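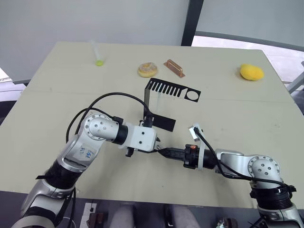 What's the best way to sort the odds and ends off a big shared worktable before it gets used for something else?

Ilaria Melis
Large pale table, gets used for everything. By the end of the month it's metal brackets, bits of plastic, half used tubes, stuff from three jobs at once. I have a morning to get it clear and don't want to bin things we'll need. Where do you start?

Nesma Abou Zeid
Start with the flat metal bits and leave the tubes till last. Flat things take up the most room and are quickest to place. One tray per job, label on the tray and not on the lid (lids wander). Anything you can't name in a few seconds goes in a spare tray marked with the month. If it's still there in November, out it goes.

Slotted brackets are the ones people throw away by mistake. They look like offcuts. A black one with a row of slots and a bent flange is nearly always part of something, so check what else is half apart before it goes in scrap. 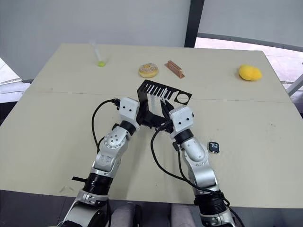

Also don't stack them, the flanges catch and then you pull out four when you wanted one. Stand them on edge in a shallow box, like files. I use the Vestdale ones, 2 to a shelf, does the job. Screws in a bag taped to the bracket they came off. Masking tape, comes off clean, parcel tape doesnt.

Ilaria Melis
Thanks, edge-on is a good shout. What about tubes though, glue and that, the ones with the crimped metal end? They roll about and I never know whats left in them.

vestdale111
just chuck them, life's too short

Nesma Abou Zeid
Wouldn't chuck the lot. What I do:

1. Cap on tight first. No cap, bin.
2. Hold it at the crimp and flatten upwards from there. Use something smooth, a ruler's fine. Go easy on old foil ones, they split at the fold.

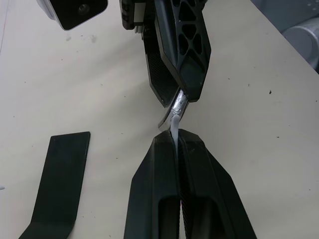

3. Fold the empty part over, bulldog clip on it.
4. Marker pen, date opened. On the tube, the box always goes missing.
5. Cap down in a jar. Ours is an old Sornatier coffee tin, same thing.

Then wipe the table. Damp cloth, drop of washing up liquid, dry cloth after. Smudges show up something awful on a light top so do it in daylight, not at 6 at night like I did.

Related
Getting marker pen off a pale tabletop
Shallow boxes that fit a Dosow shelf
Does anyone still sell Shirima 710 tray labels?
Glue tube split at the fold, can I save it?
Where to take scrap metal in small amounts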